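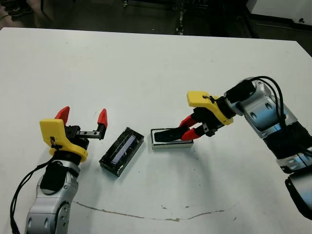 Can gray scuff marks be removed from a matte white tabletop without leaving a shiny patch?
Most of them can, using warm water, a drop of dish soap and a soft cloth, as long as you wipe lightly over a wide area and stop before the finish starts to polish up.

Ticket: Gray marks and one shiny spot on Altley table, white matte
Submitted by: Rodrigo Serrano
Handled by: Njoroge Rotich, Meireles Furniture Support
Site: Wurnport, second floor
Status: Closed

Rodrigo Serrano, 9:15 a.m.
We have an Altley table with the matte white top, bought in December. It has gray lines in the middle where small things with metal or hard plastic edges get slid back and forth. Most are short. They don't wipe off with a dry paper towel. There is also a spot the size of a hand that looks shinier than the rest when the ceiling lights are on. Is the top defective, or is there something we should be using on it?

Njoroge Rotich, 9:40 a.m.
Thanks for writing in. Gray lines on the matte white top are usually material rubbed off from whatever was dragged over it. The finish has a fine texture and it works a little like a file on soft metal. A scratch would catch your fingernail. A transfer mark won't. Please run a nail across two or three of them and let me know.

Also, what has been used to clean the table so far? I need the product name if you have it.

Rodrigo Serrano, 10:05 a.m.
Nail doesn't catch on any of the ones I tried. There is one near the back edge I'm not sure about.

Cleaning product is Bronex Multi, the spray. Somebody also went at it with a white foam eraser sponge. I think that was where the shiny spot is now, but I wasn't in the room.

Njoroge Rotich, 10:20 a.m.
The sponge would explain the shiny spot. Those sponges are a very fine abrasive and they flatten the texture. Please don't use one on the rest of the top.

For the gray lines, try this:

1. Take everything off the part you are working on.
2. Wipe with a damp cloth first to pick up grit.
3. Mix a drop of dish soap into a bowl of warm water. Wet a microfiber cloth and wring it out well.
4. Wipe in long straight strokes, well past both ends of the mark. No small circles.
5. Rinse the cloth and go over it again with plain water.
6. Dry with a clean towel and look at it from a low angle.

Leave the Bronex off for now. I don't know of any harm from it on this finish, but it can leave a film that makes it hard to tell what you're looking at.

Rodrigo Serrano, 1:30 p.m.
Did the steps twice. The lighter marks are gone. I still have 11 darker ones, all in the middle section. The shiny spot looks the same as before.

Njoroge Rotich, 1:50 p.m.
Good, that sounds like transfer and the top itself is fine under it. For the darker ones, put a little isopropyl alcohol (70 percent is OK) on a white cloth. Test it first on the underside lip or at a corner. Hold the cloth on the mark for 15 seconds, then wipe once in a straight line and turn the cloth to a clean side. Wipe with water afterward. If you see gray on the cloth, keep going. If the cloth stays white after three tries, stop there and send me the location.

Rodrigo Serrano, 3:10 p.m.
Corner test was fine. The cloth came up gray right away – more than I expected. Out of the 11, I got 9 off completely. One is faint and you have to look for it. The last is the one by the back edge, and the cloth stayed white. With a flashlight on it I can feel a small groove, so I guess that one is a scratch after all.

Njoroge Rotich, 3:25 p.m.
Agreed, that one is a scratch. It can't be cleaned out and I would leave it alone. The shiny spot is also permanent, I'm sorry to say. There is no repair for a polished area on this finish. The top can be replaced separately from the legs if it bothers you later, and I can quote it under this ticket number. Neither item is covered by the warranty.

For small items with metal sides or rough edges, lift them instead of sliding them, or stick felt on the bottom. A thin desk mat also works.

Rodrigo Serrano, 3:35 p.m.
No need for a quote. We'll get a mat and I've thrown out the sponges. Fine to close.

Njoroge Rotich, 3:40 p.m.
Closed. Resolution: transfer marks removed with soap and alcohol; one scratch and one polished spot remain, customer accepts. Reopen by replying to this message.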